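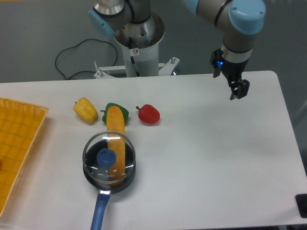 Ticket 3930: Lid of play pan does not close, and vegetables do not fit back in the basket
Opened 8 Apr 2026 by the toy lending room, Stakutstead
Product: Deltska play kitchen, set 376
Sent to: Drirnunen, spare parts and returns
Status: waiting for supplier

Problem as we reported it

Good morning. We lend toys to families and we have had your set since June. It contains the pan with the blue handle, the glass lid, the peppers, the banana and the yellow basket, plus some small pieces which we keep in a bag. Two families wrote on the return slip that the lid "does not go on." One of them thought that we gave them the lid from a different pan. I would like to know if the lid is the wrong size, or if we are using the set in a wrong way.

There is also a second question, about the basket. The card says that all the food must go back in the basket and the basket must go back in the box with the cover closed. At our desk the cover does not close.

Reply from supplier, first

They asked for the order number, if the lid has any crack, and if it moves when the pan has nothing inside. They also asked to wash all pieces by hand and dry them before testing, because old play dough can sit under the metal rim of the lid.

What I tried

1. I washed the pan and the lid with warm water and dish soap and went around under the rim with a soft toothbrush. A little gray dirt came out but no dough. No crack in the glass, I checked it against the window.

2. Lid on the pan with nothing inside. It sits flat. When I push on one side with a finger it moves a very small amount, and it makes a click. I turned the lid a quarter turn and tried again, and then again, until it was back at the start. The click stays in the same place of the pan, so I think the pan rim has a small dent there and the lid is fine.

3. Lid on the pan with one pepper inside. It does not close. The pepper is higher than the side of the pan, so the lid lies on top of the pepper and slides off when a child takes the handle. The color of the pepper makes no difference, I tried with the red, the green and the yellow.

4. Lid on the pan with the banana. The banana is longer than the pan is wide. One end always stays outside, and the lid lies on it at an angle. I tried across, along the handle and in a curve following the side. Along the handle is the worst one, because then the banana pushes the lid toward the child.

5. Knob of the lid. It was a little loose. I made it tight from the inside with a coin. It changed nothing for the closing, but it stopped another small noise that I had not reported.

6. Handle. I looked at the metal part where the blue handle comes into the pan. It does not move. I write it here only because you asked.

So my answer to the first question is that we have the right lid. It closes on the pan when the pan has nothing in it, or has only the flat pieces. It cannot close over the big food.

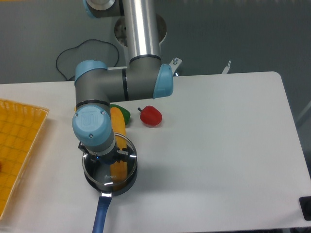 For the basket I did the test separately, on the white table, where there is space to lay the things next to each other. The box is 276 mm long on the inside. The basket goes in without force. If I put the peppers in first and the banana on top, the banana stands higher than the side of the basket and the cover of the box stays open by the width of a thumb. If I put the banana first, along the long side, and then the peppers with the stems to the side, the cover closes. It is a question of the order — but the card does not say any order, and a parent with a small child will not try it several times.

I also tried with the pan in the box below the basket, with the lid turned over so that the knob goes down into the pan. This saves a lot of height. Before this we put the lid with the knob up, and I believe this was most of our problem with the cover.

Reply from supplier, second

They agree that the lid is made for the pan only and was not planned to cover the vegetables. They say the small dent in the rim can happen if the pan falls, and it is not covered after the first half year. They offer a new pan for 19, without the lid, or we can keep the one we have. They will pass on the comment about the card to the office in Rivera, where the cards are printed.

What we decided

We keep the pan. The click does not disturb anybody and I could not feel any sharp place on the rim when I went over it with my finger. If it becomes sharp I will open the ticket again.

I wrote a new card for our box, in larger letters: turn the lid over, pan at the bottom, basket on the pan, banana first, then peppers, small bag at the end. For the families I added one line that the lid is for "soup and other flat things" and that the food does not have to fit under it. I tested the card with a colleague who had not seen the box before. She packed it correctly but she put the small bag inside the pan, under the lid. This works too, so I changed the card and now it says bag in the pan.

Still open

— Can we have the text of the new printed card when it is ready, also if it is only a draft?
— Is the yellow basket sold alone? Ours is good, but the woven side catches on the cardboard and I would like to have a second one in the closet.
— Should the knob be made tight regularly, and is a coin acceptable for this or does it damage the screw?

I will leave the ticket open until I have the answer about the basket.

Contact the lending desk | © Toy lending room, Stakutstead | Back to top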